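Aceitar la mesa del comedor, segunda vez

Llevaba desde el invierno aplazando lo de la mesa. La compramos de segunda mano en Carré cuando nos mudamos, es de haya, y el anterior dueño la había barnizado con algo brillante que con los años se había puesto amarillo y se levantaba en las esquinas. La primera vez que intenté arreglarla lijé a mano solo las zonas malas y di una capa de aceite por encima de todo. Salió mal. El aceite no entra donde queda barniz, se queda en la superficie y no seca nunca del todo. Durante meses, si apoyabas el antebrazo, notabas dónde estaba cada parche.

En agosto cogí una semana libre, no nos íbamos a ningún sitio y decidí hacerlo bien.

Lo primero fue quitar todo el barniz. Compré decapante Prindik, el de bote azul, que es una pasta y no gotea por los cantos. Se deja veinte minutos y se rasca con espátula. En el tablero funcionó a la primera. En las patas tuve que repetir, porque son torneadas y en las ranuras se queda todo. Para eso va mejor un cepillo de dientes viejo que cualquier herramienta de las que venden. Hay que abrir ventanas y ponerse guantes de los gordos, los finos de látex se deshacen.

Después vino el lijado. Empecé con grano 80 en la lijadora orbital, pasé a 120 y acabé con 180. Había leído que convenía llegar hasta 240, pero Borislav Atanasov, que tiene el taller en la calle de atrás y al que le compro los recortes, me dijo que con aceite es mejor quedarse antes, que si la madera queda demasiado cerrada absorbe poco. Le hice caso. También me dijo que mojara el tablero con un trapo húmedo entre el 120 y el 180 para levantar la fibra. Eso la primera vez no lo hice y la mesa quedó áspera al primer vaso derramado.

En el lijado se me fueron dos tardes enteras. La lijadora pesa poco pero al cabo de un rato te hormiguea la mano, así que iba parando. El polvo llega a todas partes, incluso con la bolsa puesta. Encontré polvo de haya dentro de un cajón de la cocina que había estado cerrado todo el tiempo. 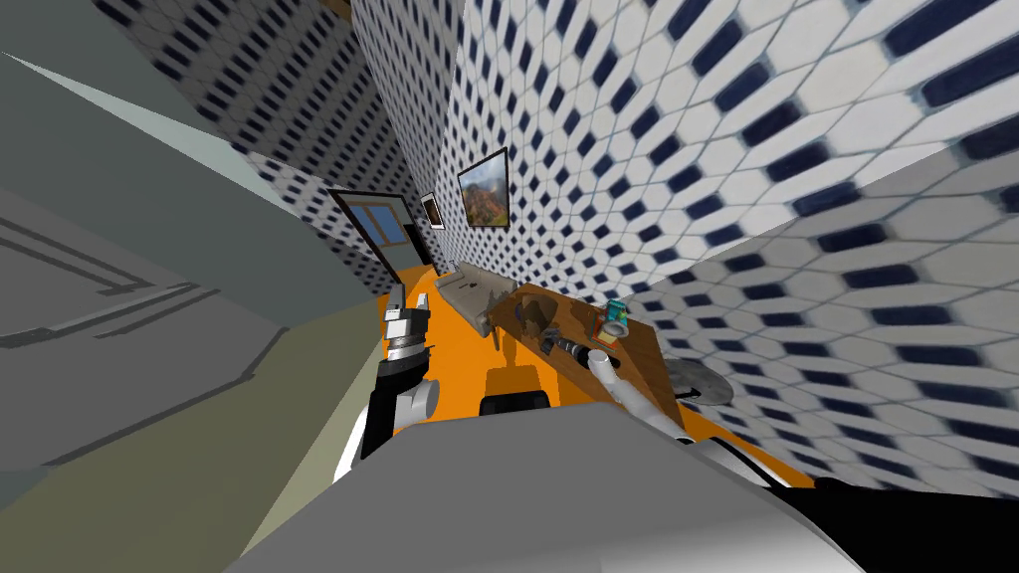
Mesa de madera y suelo naranja.

El aceite es Rasten, mate, el mismo que usan en la biblioteca de Nadavach para las mesas de lectura. Me enteré porque pregunté en el mostrador y el bibliotecario me enseñó la lata. Un litro da de sobra para una mesa como la nuestra, que mide 1,70 de largo. Usé menos de la mitad en tres manos.

Se aplica con trapo de algodón, poca cantidad, a favor de la veta. Se espera un cuarto de hora y se retira todo lo que no haya entrado. Este paso es el importante y es el que más pereza da, porque parece que estás quitando lo que acabas de poner. Si se deja el sobrante, se forma una película pegajosa y estamos otra vez como al principio.

Los trapos hay que extenderlos fuera o meterlos en un bote con agua. Arrugados en una bolsa pueden arder solos. Lo pone en la lata en letra pequeña y conviene leerlo.

Entre mano y mano dejé pasar un día. Con el calor que hacía seguramente habría bastado con menos, pero no tenía prisa. Comimos esos días en la encimera, de pie o en los taburetes, y cenamos varias veces en el balcón. Después de la segunda mano pasé una lija muy fina a mano, casi sin apretar, y ahí se notó el cambio. La tercera mano la di a las siete de la mañana, antes de que pegara el sol en el comedor, y por la noche ya se podía tocar.

El color ha cambiado más de lo que esperaba. La haya sin tratar es bastante pálida, tirando a rosa, y con el aceite se ha puesto tostada. A mi mujer le gustaba más antes de aceitarla. Existe una versión del aceite con algo de pigmento blanco que mantiene el tono claro, lo vi después. Para la próxima.

Quedan dos defectos. Uno es una mancha oscura redonda, de una maceta, supongo que del dueño anterior, que no salió ni con el decapante ni con la lija. Probé con ácido oxálico y se aclaró un poco. Tampoco quería rebajar el tablero más en ese punto, así que ahí sigue. El otro es culpa mía: me paré con la lijadora demasiado tiempo en una esquina y hay un hundimiento que no se ve pero que se nota con la mano – y ahora que sé dónde está, lo toco cada vez que me siento.

En cuanto a gasto, el decapante me costó 17 euros, las lijas 6 y el aceite algo más que las dos cosas juntas. La lijadora ya la tenía. Una mesa nueva de este tamaño y en madera maciza se va a mucho más, aunque tampoco lo hice por ahorrar. La mesa es buena, las juntas están firmes y no cojea.

De mantenimiento, una mano fina al año, dos si se usa mucho. Para limpiar, trapo húmedo y jabón neutro. Nada de limpiador con amoniaco ni de esos de cítricos, que se comen el aceite. Hemos puesto salvamanteles de corcho para las ollas y de momento todo el mundo los usa.

Ahora me queda decidir qué hago con las sillas. Son cinco, cada una de un sitio, y tres tienen el mismo barniz amarillo. He desmontado el asiento de una para ver cómo está encolada por dentro y se ha quedado así en el pasillo desde entonces.

3 comentarios

Marisa
Lo de los trapos es verdad, a mi cuñado se le quemó un cubo en el garaje. ¿El decapante huele mucho? Vivo en un interior y no sé si atreverme.

El autor
Marisa, huele bastante el primer rato. Yo en un interior esperaría a poder sacar la mesa a un patio o a una terraza.

Toni_R
Para las manchas negras de maceta, dos o tres pasadas de oxálico dejando secar del todo entre una y otra. Con una sola no suele salir. Y aclara bien con agua antes de volver a aceitar.

Entradas recientes
Cambiar la goma de la lavadora
Tomates de balcón: resumen del año
Qué hacer con las llaves que no abren nada
Un estante para el hueco de la escalera
Aceitar la mesa del comedor, primera vez

Contacto | Todos los textos son del autor salvo que se indique otra cosa | Volver arriba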